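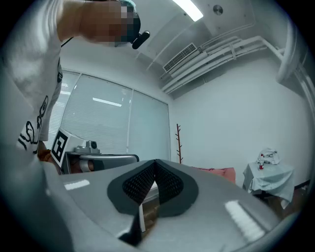 Soft fingers wear out from the inside of the grip, and at the Laltau workshop on Tremblay Road they get looked at before anything else does. I had gone along on a Saturday in August hoping to see a gripper taken to bits, and I was not disappointed, but the first part of the morning was spent simply peering. The hand-held gripper has a big, light grey, glossy body that throws the ceiling lights straight back at you, and in the middle of it sit the two dark grey fingers, leaning together in a V with black mesh on their pads. They come together at the top and leave a narrow gap lower down than you'd think to look. The technician on duty loves that gap. She can tell more from the shape of it, she told me, than from an hour of reading logs, and she was quite prepared to prove it.

I should explain the outfit a little. Laltau uses hand-held grippers to show robots how ordinary jobs are done. A person picks up the tool, does the job with it, and what the tool records is used later to teach an arm. It means the gripper leads a much harder life than its cousins bolted to the end of a robot. It gets carried about, put down on its side, squeezed by people with small hands and people with enormous ones, and pushed into drawers it doesn't quite fit. The group has a name for the whole setup, tool and software and paperwork together, and the name is Dimar. I asked what it stood for and was told it had been somebody's boat.

So the looking after of it matters, and it turned out to be (for me, at least) the most interesting work in the building.

Starting with the pads

The check takes 12 minutes if everything is well. It begins with the mesh. A clean pad feels a bit like the tongue of a training shoe, springy and slightly rough, and a tired one feels polished. You run a thumbnail along it and listen. I was given one of each with my eyes shut and got it right the first time, which made me unreasonably proud.

Polished pads slip, obviously, but slipping is only half the trouble. When a pad slips the person holding the tool squeezes harder without noticing, and then every recording from that afternoon has a hand in it that is gripping too tightly. Teach an arm from that and it will crush the paper cup. The technician has seen a whole week of work put aside for this very thing, and she spoke about it the way gardeners speak about frost.

Cleaning comes next. A soft toothbrush, warm water and one drop of washing-up liquid, then a lint-free cloth, then patience. They tried alcohol wipes early on because they dry so fast, and the pads went hard at the corners within a month. The toothbrush is now tied to the cleaning kit with string, having wandered off to the kitchen more than once. You brush along the mesh and never across it, or the threads start to lift.

And then the gap! The technician holds a strip of card behind the fingers and closes them slowly. What she wants is for the tips to arrive together, with the space beneath them the same on either side. If one finger gets there early, the tips still meet and everything looks lovely from the front, but an object held between them will be nudged sideways as they close. You'd hardly feel it in your hand. An arm copying you will nudge the thing too, faithfully, every single time.

On the morning I was there, the left finger was getting there early.

Taking it apart

The fingers come from Brokix, a small supplier who also makes the mesh pads, and they arrive in pairs in a padded envelope. You never replace one on its own. Soft material changes as it is used, and a new finger next to an old one closes like a door that has been hung on two kinds of hinge. The old pair goes in a tray marked with the month, and once in a while somebody sits down with the tray and compares them.

Before fitting new ones, though, you have to be sure it really is the fingers. This is where I learned something. My guess was that the left finger had gone soft, and I said so with great confidence. The technician turned the tool over and had me press gently at the root of the finger, where it goes into its mount, and there was a tiny click. The finger was fine. The mount had worked loose.

There are 2 screws to each mount and they are small enough that you want a tray with a lip. She backs them right out, wipes the threads, and looks down the holes with a torch for dust, which packs in there like flour. Then they go back with the tiniest touch of thread lock, and here she slowed down so much that I thought she had stopped. A quarter turn on one, a quarter turn on the other, back to the first. Tighten one fully and the mount tips, only by a hair, and you have given yourself the very fault you were trying to mend. I had a go at the right-hand side. My screws had to be done again.

Then the tool rests for 15 minutes with the fingers open and everybody has tea. It is written on the card as a step, between the screws and the closing test, and I think every maintenance card in the world would be better for it.

The closing test is the same strip of card, done slowly ten times by one person and then again by someone else, because people lean. I hadn't thought of that. If you are right-handed you put a bit of sideways load on the tool as you squeeze, and you can fool yourself into seeing a fault, or into missing one. A second pair of hands sorts that out. Ours closed sweetly for both of us.

The bit with the markers

A mended gripper isn't ready for use, much as I wanted it to be. It has to be introduced to its surroundings again. The white unit it works near carries a square black-and-white marker on an angled face, and markers like that give the software something with a known size and shape to hang on to. Get a good view of one and you can work out where you are standing. Get a poor view and you are guessing.

Poor views have some very homely causes. Fingerprints are the commonest, and then sunshine. The room has white blinds across its big window, and on a bright morning somebody goes round and sees to them before any recording starts. Shiny surfaces are the other nuisance. Gloss plastic picks up a ceiling light as a hard white patch, and if a patch like that lands on a marker, the edges of the square simply melt. The technician's habit is to crouch to the height of the tool and look along it, moving her head from side to side, hunting for glare. I tried it and found one straight away, from a spot I'd walked past all morning.

Markers are wiped with a dry cloth and inspected for lifting corners. A lifted corner is a nasty one: the marker still reads, and reads as though the whole unit has tilted. They keep 2 spares flat between the pages of an old road atlas. I can report that it is the best use I have seen for a road atlas in years.

After that comes the camera's own glass, done with a puffer first and a cloth second, never the other way about. A grain of grit under a cloth is a scratch for life. Then there's a short recording, in which one of the team picks up a wooden block, turns it over and puts it back where it was. If the replay puts the block down in the same place, you're in business. Ours came out a whisker to the left on the first try, and there was a groan from everybody, me included. The cure was to wipe the marker again. There was a thumbprint on it. I have a horrible suspicion it was mine.

What goes in the book

All of this is written down by hand, in a hardback notebook with a pencil on a ribbon. There is a digital log as well, and Dimar will tell you when the tool was last opened and how many times it has closed since. But the notebook has the remarks, and the remarks are wonderful. "Squeaks on humid days, harmless." "Left mount again, third time since spring, ask Brokix for the longer screw." "Felt odd, looked fine, was odd." That last one is underlined.

I asked whether the longer screw had ever come. It had, in a padded envelope with no note, and it was too long. They are having another go.

What struck me all day was how much of the job is feel. The tool is there to capture what hands know, and it is kept going by somebody who notices a click through her fingertips that I had to be led to. She does want to get more of it on to paper, and the new version of the card will have a line about pressing at the root of each finger. She asked me how I would word it for somebody who had never felt a loose mount. We stood there for quite a while, both pressing the good one and then the spare with the bad thread, trying out words. We settled on "like a milk tooth".

The gripper went back into use that afternoon. I was allowed to do one pick with it myself, a sponge from one side of a tray to the other, and squeezed far too hard.

Comments

benchvice_and_biscuits
Lovely piece. The quarter-turn business is exactly how we were taught to do cylinder heads, just a lot smaller. Do they use a torque driver at all or is it all done by feel?

soft_touch
We run soft fingers on a packing line and I'd add talc to the list of enemies. Gets in the mesh and you can't brush it out. We swap pads on a Friday whether they need it or not.

marrowfat
Would have liked more about the software, but "like a milk tooth" has gone straight on our own checklist.

benchvice_and_biscuits
@soft_touch do you keep the old pads? The tray idea is a good one and I'm going to pinch it.

We use cookies to remember your settings and to see which articles are read. You can change your choices at any time. Accept all | Manage cookies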